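Town clothing exchange moves to bigger hall after busy spring

By Sumaiya Dewan

10 May 2024

The clothing exchange in Kurek will leave its small room behind the library and move to the old Dedora hall on Mill Road, the organizers told residents at an open meeting this week. The first exchange in the new place is planned for August.

The exchange works in a simple way. People bring clothes that they do not wear any more, and they take home other clothes. No money is paid. For each piece a visitor brings, he or she receives one paper ticket, and each ticket can be used for one piece from the tables. Children's clothes are free without a ticket.

The group behind the exchange is called Fora. It began with a few neighbors who met in a kitchen and changed baby clothes between them. In the last twelve months, 3239 pieces found a new owner, according to the group's yearly report, which was given out on paper at the meeting. The year before, the number was roughly 3000.

"The room was good for us when we were small," said the group's chairwoman. "Now people stand in the corridor with full bags, and the library has asked us politely to find something else."

The Dedora hall was built as a sports hall for the workers of the Dedora thread factory. After the factory closed, the hall was used for table tennis and later for storing the town's election booths. The town has repaired the roof and put in new toilets, but the heating is still old. Fora will pay a low rent for the first three years. After this period the town and the group will talk again about the price.

Not everybody at the meeting was happy with the choice. Several older visitors said that the hall is too far from the center, and that the walk along Mill Road has no sidewalk on one part. The bus stops near the hall only on school days. A woman who comes to the exchange with her two grandchildren asked if the library room could stay open for children's clothes. The organizers answered that they cannot run two places at the same time, but they promised to write to the bus company before the summer.

Rules for the bags

The meeting also spoke for a long time about the condition of the clothes. In winter the group had to throw away many bags that came in damp or with pet hair, and the cost of the waste container was higher than the cost of the rent. From August, clothes must be washed and fully dry. Shoes will be accepted only in pairs and tied together. Underwear, swimwear and pillows will not be accepted.

Visitors are also asked to look over each piece at home before it goes into the bag. A table or a bed near a window is enough for this. The most usual problems are small holes under the arm, yellow marks at the neck and broken zippers. Clothes with a small fault can still be brought, but they should go in a separate bag with a note, so that the repair table can take them. 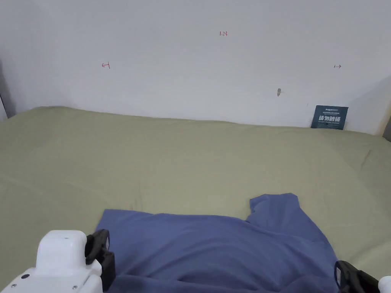 A crumpled garment on a green bed sheet. Check the seams and the collar area before packing.

The repair table is one of the parts that will grow with the move. At the moment it has one sewing machine and is open only in the second half of each exchange. In the new hall there will be 3 machines, which were given by Drornamex, a company in the next town that rents and services machines for tailors. The company will also send a worker for the first evening to show how the machines are threaded and cleaned.

People who want to learn mending can sign up for a short course before the first exchange. It covers buttons, hems and patches on knees and elbows. The course is free, but the places are limited, and participants should bring one piece of their own that needs work. The list is at the library desk.

What happens with the rest

One question from the public was about the clothes that nobody takes. Until now they were kept in boxes under the library stairs and brought out again at the next exchange. Some winter coats went back and forth for more than a year. In the new hall there is a dry storage room, but the group does not want to fill it. Pieces that have been on the tables at three exchanges will be given to the hospital shop or cut into cleaning cloths for the town garage.

The garage has already received a first delivery. Cotton is the most useful, a garage worker said at the meeting, and he asked people to leave out sweaters — wool and acrylic do not take up oil well, and the threads get stuck on the tools.

The town council will vote on the rent contract at its next meeting. The council members who spoke this week all supported the move, although one of them wanted a written plan for parking. The hall has only a narrow yard in front, and the neighbors have complained before about cars on the grass during table tennis tournaments. Fora proposed that visitors by car use the school parking lot, which is a few minutes away on foot. The school has not answered yet.

Until the move, the exchange continues in the library room at the usual times. The June exchange will be the last one there, and it will be for summer clothes only. Anybody who still has unused paper tickets can keep them. The old tickets will be valid in the Dedora hall too, also the green ones from the first year.

The group is looking for people who can help to carry tables and clothes racks on moving day, and for somebody with a van. Offers can be left at the library desk during opening hours.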